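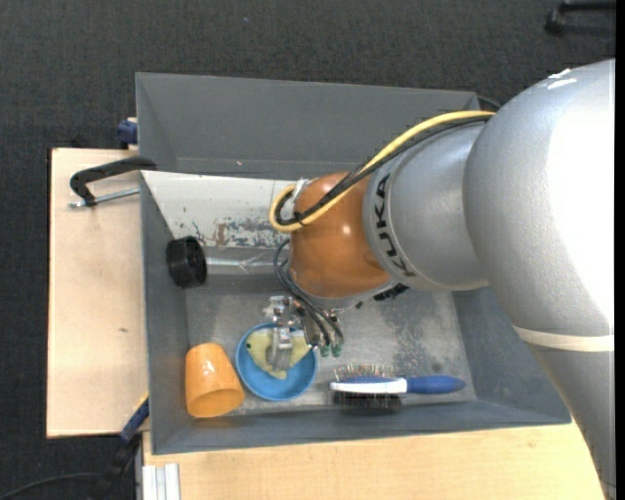 I put off learning to sort my cables for years, and I have the tangled drawer to prove it. Every cord I owned went in there in a wad, and every time I wanted one I pulled out six. What finally got me going was noticing how a cable behaves when you stop fighting it. Look at the thick yellow one up there, the way it runs down, makes a loop beside the orange joint and curls back. A loop, with no pinch in it, is pretty much the shape you want every cord in your house to have when you put it away.

So this is how I coil now. It's called over-under, and my neighbor Misaki Maruyama taught it to me in her garage last October while we were supposed to be fixing a bike. She used to run sound for a dance company and she can do a long extension cord in the time it takes me to find the end of it.

What you need

One cord, ideally a long one that's not too stiff. A bit of floor. A few strips of hook-and-loop tape, or old shoelaces if that's what you've got (I used shoelaces for ages). Unplug the thing at both ends first, please!

Getting the kinks out

Lay the cord out in a straight line as best you can. Hallways are great for this. Walk along it and let it slide through your hand, and if it has a twist in it, lift that section and let the loose end spin. If it's been wadded up for a long time it may want to be left lying flat overnight. Mine came out of the drawer looking like a phone cord from my grandmother's kitchen, and a night on the floor helped a lot.

The over loop

Hold one end in your left hand with the plug pointing toward you. (Lefties, swap everything.) Slide your right hand along the cord, about an arm's length, and bring it back to your left hand to make a loop the size of a dinner plate. As you bring it in, roll the cord a little between your right thumb and finger, away from you. The loop should hang flat. If it flips into a figure eight, you need a bit more roll.

The under loop

Now the odd one. Slide your right hand out again, but this time turn it so your thumb points back at your body, palm facing out. Bring the cord in with your hand still turned, so it passes behind the loop and the cord ends up underneath itself. It'll feel wrong. I dropped the whole thing maybe a dozen times and said some words.

Then you go back to an over loop, then an under, and keep going until you run out of cord. The first kind puts a twist in and the second takes it out again, so when you want to use the cord you can hold one end, toss the rest, and it runs out straight.

Tying it off

Wrap your strip around the whole bundle in 2 places if it's a heavy cord, one if it's light. Don't take the plug end and wind it tightly around the middle like I used to. That's where my old vacuum cord cracked, right at the neck. And don't let the end pass through the middle of the coil, or you'll get a row of knots next time – ask me how I know.

Where it goes

I hang the long ones on hooks in the hall closet and keep the short ones in a shoebox, standing on edge like records. Phone chargers are too short for over-under, so those just get 3 loose loops around my fingers. I stick a scrap of masking tape near each plug and write what it belongs to. "Printer." "Slow cooker." One still says "???" and I'm keeping it until the day after I need it.

Start with a garden hose if you want an easy practice run, by the way. It's fat and slow, and you can see the twist coming. Empty the water out first.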